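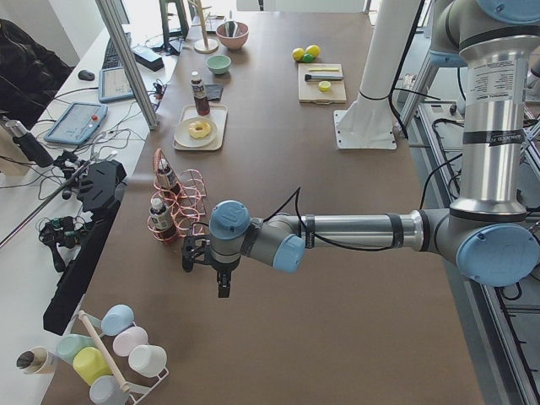

Soledad Montecinos wrote in to ask whether a collection of blog chain posts can tell you anything about music taste, given that people lie in them. Fair question. I doubt it can tell you much.

Plerkeo chain posts, README

What you get: 300 posts in which bloggers name their favorite albums and then pass the job on to friends. Plain text, one post per file. Comments are left out.

Collected by Osvaldo Andrade and me in June, from blogs that were still online. The dead ones are missing, and I suspect they were the better ones.

Known problems

Dates come from the blogs themselves, and 21 of them can't be right. We left them alone.

The "mood" column was Osvaldo's idea. Two people filled it in and they disagreed constantly — I wouldn't build anything on it.

"Tagged by" is often a first name or a nickname. Don't trust any chain longer than 3 links.

Corrections go to Osvaldo. Please send the file name with them.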